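Section 3. Floor litter and the small bins

Applies to all carpeted rooms at Flunton, and the Prumen annexe when it's open. Read section 2 first (gloves, trolley, keys). Allow yourself longer if there's been a delivery, there'll be packaging everywhere.

3.1 Before you start

1. Lights on, door propped.
2. Walk the carpet once, far wall to door. Look for paper cups, tissues, wrappers, bits of tape.
3. Check the liner. It should be folded over the rim all the way round. If it has slipped, pull it up before anything else goes in. 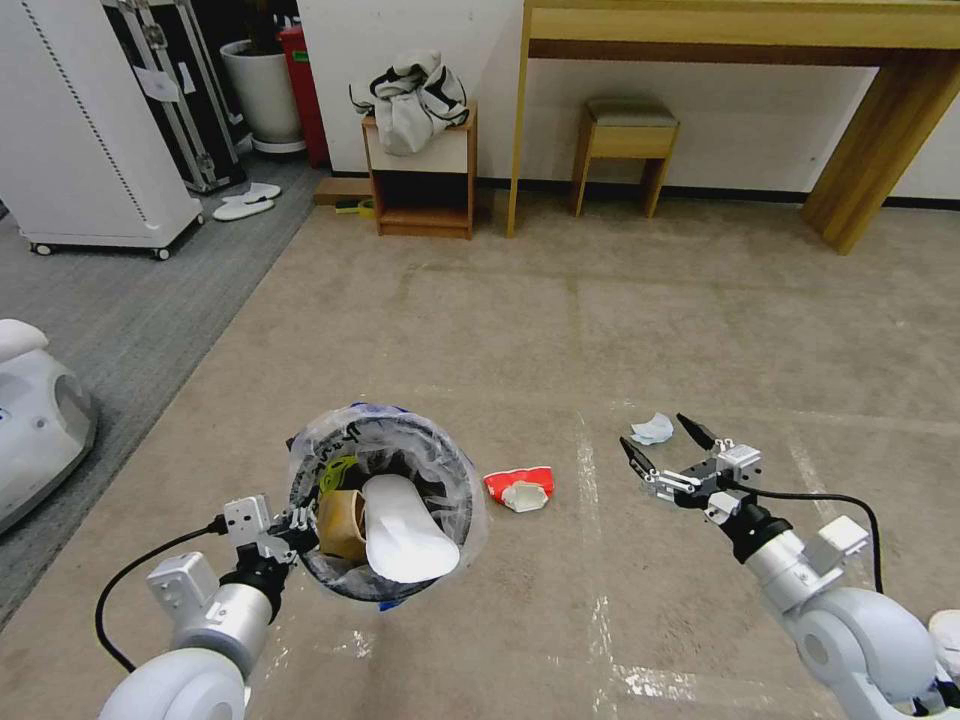 4. Bin stays on the floor next to the litter. Don't carry it about one-handed, they tip.

Note: liners are Hakton clear, code 2844 on the stores list (shown as 2,844 on the order sheet, same thing). Don't use the thick black sacks, too big, they slide in.

3.2 Picking up

1. Big pieces first, cups and wrappers. Then tissues.
2. Tip out any dregs in the sink before a cup goes in. Liners are thin.
3. Squash cups flat if you can. Saves room.
4. Pick tissues up by a corner. Gloves on, always, even for one.
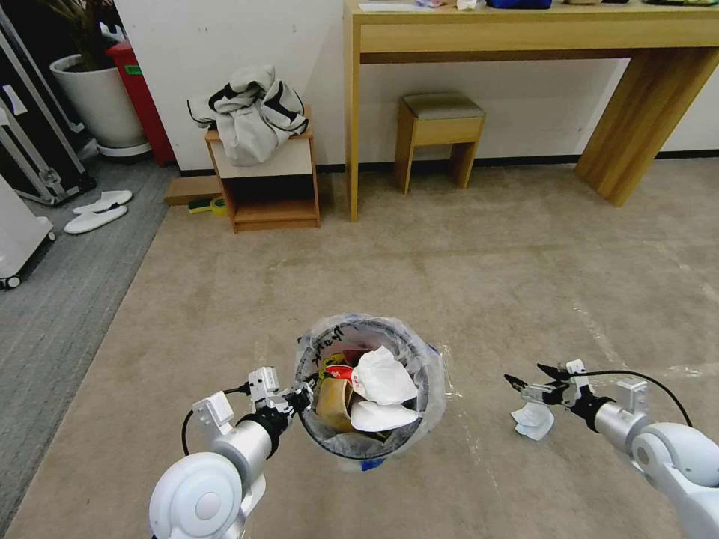 5. Hold it over the middle of the bin and let go. Don't throw. Misses end up under the furniture and get found in February.
6. Insoles, packing tape rolls and the like: general waste, unless there's a note on them.

CAUTION: no glass, blades or batteries in the small bins. Sharps tub is in cupboard 596, by the stairs.

3.3 When the bin is getting full

Press down gently with a flat hand, gloved. Once only. If it springs back up the bag needs changing, so change it.

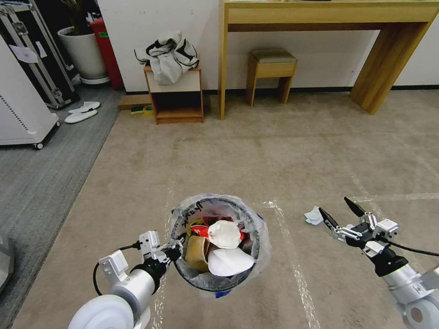 Full means level with the rim. Anything heaped in the middle, crumpled paper on top and a cup on its side at the edge, counts as full even if there's air underneath. Last loose tissue on the carpet can go in the fresh bag, don't balance it on the pile. Then:

1. Unfold the liner from the rim, gather, twist, knot.
2. Lift straight up. Support the bottom if there's anything heavy in it.
3. New liner in, fold over, write on it in marker near the top edge so it dosen't get mixed up with recycling.
4. Full bag to the Ljungberg skip, the 800 litre one, not the paper cage.

3.4 Floor tape

1. Leave the tape strips on the carpet where they are. They're wanted.
2. Vacuum along the strips, never across, or the ends lift.
3. Loose end? Press it down with your thumb. If it wont stick, put it in the log and leave it. 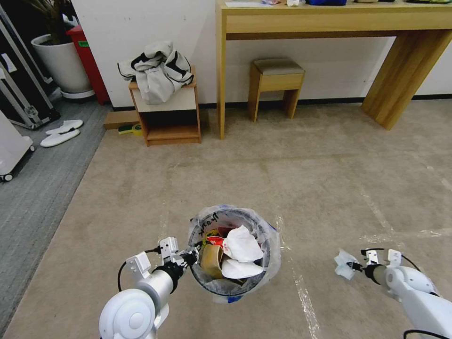 3.5 Finishing off

1. Bin back in its place, liner neat.
2. Slippers and shoes: leave as found, just vacuum round them.
3. Plants are not ours. Don't water.
4. Lights off, sign the sheet on the door. Put the time, e.g. 6.40pm, not "evening".

Spare liners: see section 7.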